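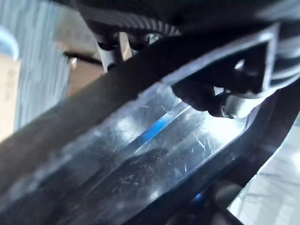

Virgate Magazine | The Stores and Workshops Desk

I have a weakness for stockrooms. Other people come home from a trip with tea towels and fudge, and I come home with opinions about shelving. So when Skadormont said I could spend a morning in their parts room at Gidcombe, among the moulded shells and covers that end up on other people's machines, I was there before the kettle had boiled.

The building dates from 1918 and feels like it. You go in past a row of coat hooks (all taken, always), down 2 steps that everyone warns you about and everyone trips on anyway, and then you're in among the plastic. There are 302 different mouldings on the books at the moment, and I'd say I could tell apart maybe five of them by the time I left.

Filippos Liapis runs the place. He came from a furniture warehouse and still talks about parts as if they were chairs. A shell has a seat and a back, he told me, and if you put it down on its back you'll be sorry. What he means is that the glossy side marks if you so much as look at it. A fingernail will do it, and so will a bit of grit in the bottom of a bin. Once a gloss panel has picked up those fine white hairlines you can't unsee them, especially when the light comes across it low.

I asked whether you could polish them out. You can, up to a point, and he has a drawer of cloths and a tin of something that smells of pear drops for exactly that. But it takes an age, and half the time you end up with a dull patch that's worse than the scratch. Better to pack the thing properly in the first place!

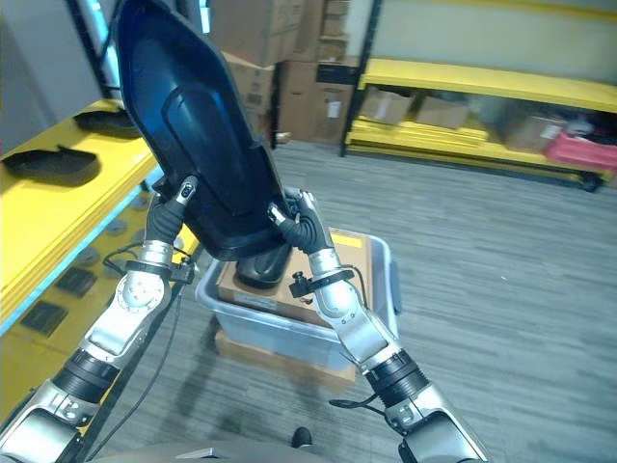 Aliki Mavromatis

So, packing. I'd pictured rows of grey racking, and instead there's a bright yellow shelf with a blue strip along its front edge, which cheered me up no end. Black parts show up beautifully on yellow. You'd never lose one there, whereas on my own dark bookcase at home I've been missing a pair of sunglasses since July.

The bins are the clear sort with a rolled lip, and I've come round to them completely. I used to think see-through storage was for people with tidier lives than mine, but it does save you lifting every lid in the building. The one I spent longest over stood on a low brown base, with a cardboard box inside that took up most of the opening, and a little yellow label near one corner of the box. Small mouldings can sit on top. The big shells are another matter — they're long, rounded and awkward, with a wide end and a narrow end, and the first time I tried one I had it by the middle like a baguette. Wrong. You want a hand either side of the wide end, low down by the rim, and you keep it upright until you know where it's going.

I got better at it. By eleven I was trusted with the next size up, and Filippos only winced once.

We had our tea at the bench by the door, off a catalogue from Katayama that's been doing duty as a tray for years, and argued about labels. He likes them small and always in the same place. I like them enormous, with the date and a rude remark.

I've since bought two clear bins for the cupboard under my stairs. The Christmas lights are in one of them, and I can see from here that they're tangled.

More from Virgate
The button drawers of Gidcombe market
A good shelf and how to hang it
My year with one toolbox
Letters: your worst cupboards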